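About Skarnia Books

Skarnia Books is a small children's publisher and mail-order bookshop. We publish picture books, early readers and a few chapter books for readers up to the age of nine, and we sell our own list alongside books from other presses we like. We work out of two rooms above a bakery, with a stockroom across the lane.

How we started

The business began as a school book box. We packed boxes of second-hand picture books and lent them to country schools that had no library of their own, one box per term. Teachers kept asking for the same sorts of books and we kept failing to find them, mostly funny stories that could be read aloud in under ten minutes. After a while we decided to make some.

Our first title was Pletel, a story about a goat who wants to learn the tuba. We printed 747 copies because that was what the paper order came to. It sold out in its second year and has been in print since, now in a smaller format that fits a school bag. Kumelero came next and is still our most borrowed book. It is a bedtime story set on a night ferry, and it has very few words in it.

What we publish

We bring out four new books a year. Two of them are picture books and the others vary. We don't publish board books, colouring books or anything with a battery in it.

Đào, our first bilingual title, is in Vietnamese and English, with both languages on every page in the same size of type. It is about a girl and her grandmother looking after a peach tree on a balcony. We had it read by families in both languages before it went to the printer, and changed the ending after their comments. There is a second bilingual book on the way, due in May.
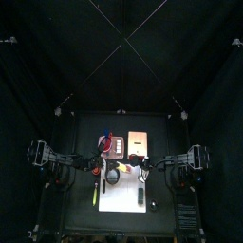
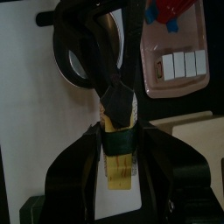
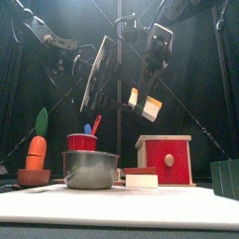 All our books are printed on uncoated paper and sewn, not glued. Sewn books cost more to make, but they last longer in a classroom. If one of ours comes apart in the first two years, send us a photo of the spine and we'll post you a new one.

Schools and libraries

Schools, kindergartens and public libraries get a discount on everything in the catalogue, including titles from other publishers. We can invoice, and we accept purchase orders. Free teaching notes are available for most of our picture books - ask for them when you order, as they aren't all on the website yet.

The book box still runs. A box holds a mix of picture books and early readers and can be kept for one term. Schools pay the return postage only. There is usually a waiting list, so it helps to put your name down early.

Sending us your work

We read picture book texts and early readers from anyone. Please send the whole text in the body of an email, with no attachments. You don't need to find an illustrator first, as we prefer to do the matching ourselves. Illustrators can send a link to a portfolio. We like to see children and animals doing things, and more than one drawing of the same character.

We reply to everything, though it can take about 2 months. We don't read poetry collections or novels for teenagers.

Visiting

The shop is open by appointment. The stairs are steep and there is no lift, so if that's a problem let us know and we'll bring books down to the stockroom, where there is a table and a kettle. Prams can be left inside the street door.

Orders are packed every weekday morning. Postage is worked out at the checkout, and gift wrapping is free if you tick the box.

Page last updated Jun 17, 2021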